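Flarton Cell Marking and Guarding Kit – Benchtop Arms

Product code: FL-788
Availability: In stock, ships from Gustville
Page last revised: 18 September 2024

Overview

The Flarton Cell Marking and Guarding Kit is made for benchtop and pedestal-mounted robot arms that share a room with people. It contains the floor marking, signs, stop controls and paperwork needed to set up a small work cell and keep it in order. It suits sorting benches, training rooms and small packing areas where a full fence is not practical and the risk assessment allows for an open layout.

The kit does not replace a risk assessment. You must complete one for your own arm, gripper, objects and room before the cell is used. A blank assessment form is supplied in the folder, with a filled-in copy for a sorting bench that you can read alongside it.

What is in the kit

Floor marking tape, yellow and black, two rolls
Corner pieces for tape, eight
Emergency stop button in surface-mount box, with 5 m lead
Enabling switch bracket (switch sold separately)
Reach template, printed on heavy card, folding
Warning signs, rigid plastic, four
Cable clips and adhesive pads
Lockout tag set with two padlocks, keyed differently
Folder with assessment form, daily check sheets and change log

Who it is for

Schools, workshops, recycling trials and small manufacturers running one arm at one bench. If you have two arms whose reach overlaps, order the Naketti Twin Cell Kit instead. The stop controls in this kit are meant for a single controller and should not be split between two.

Sizing the cell

The reach template is marked for arms with a maximum reach of up to 1162 mm, measured from the centre of the base to the tip of the gripper. Measure with the gripper fitted. A common mistake is to use the figure from the arm's data sheet, which is normally taken at the flange and leaves the gripper out.

Add the length of the longest object the arm will carry. Soft items such as towels and clothing hang and swing, so measure them at full length and not as they lie in the pile.

Tape the line on the outside of the total. Any seat, trolley or shelf a person would use while the arm is live goes on the far side of the line. If the room is too small to allow this, reduce the working area in the controller's safety settings and record the new limits in the change log. A software limit that is not safety rated does not count for this purpose.

Setting up the bench

Fix the pedestal before anything else. It should be bolted to the floor or to a base plate of the weight given by the arm maker. Do not rely on the bench to steady it.

Run cables behind the arm and clip them down. Leave slack only where a joint needs it. A cable lying on the work surface should be moved out of the gripper's path before the first cycle.

If you use a cloth over the bench, tape or clamp it on all four sides. A cloth that can slide will take the basket and the bins with it, and taught positions will no longer be correct.

Place the source basket and the drop-off boxes inside the reach limit with room for the wrist to turn. Mark their positions. People refilling a basket seldom put it back exactly where it was.

Mixed picking

Picking from a mixed pile needs more care than picking single parts from a tray. Hard and soft items lie against each other and the gripper often has to push into the pile to get a hold. We suggest the following as a starting point:

Set the contact force limit for the most fragile item in the basket.
Use reduced speed for the last part of the approach.
Take out glass, blades, batteries and pressurised containers by hand before loading.
Check crushed cans for torn edges and wear cut-resistant gloves when refilling.
Stop the arm and apply the lockout before reaching in to free a jammed item.
Do not reach in while the arm is paused by software only.
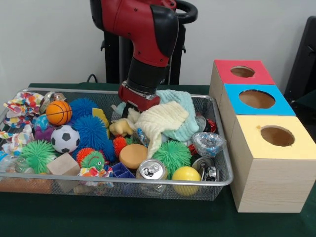 Mixed picking from a wire basket, with three drop-off boxes at the right.

Wire mesh baskets are fine for this work, but spiky or looped items can catch in the mesh. Watch the first few lifts of a new load with a hand on the stop button. If the basket lifts or drags, stop and clamp it down.

Daily check

The check sheets are in pads, one sheet per day. The operator signs before the first cycle.

1. Stop button works and resets only by hand.
2. Tape line is complete and can be seen from all sides.
3. Signs are in place.
4. Gripper fingers are tight and not cracked.
5. Cables are clipped.
6. Basket and boxes are on their marks.
7. Change log has been read.

A failed item means the arm stays off until it is fixed and signed for by the person in charge of the cell.

Specifications

Tape width: 50 mm
Stop button: 40 mm mushroom head, twist release, two normally closed contacts
Sign size: 300 x 225 mm
Packed weight: 11 kg
Check sheets: 81 per pad

Changes to this version

The assessment form was rewritten in June by Vanderleia Camargo and now has its own section for soft items. The old form can still be used for cells already assessed, but should be replaced at the next review. The stop button lead has gone from 3 m to 5 m – customers with the shorter lead can order the extension on its own.

Spares and support

Tape, check sheet pads and tags are sold separately. For help filling in the form, or to book a site visit in the Gustville or Cuesta areas, ask for Ariel Soriano in technical support. Please have the arm model, gripper model and a sketch of the room ready.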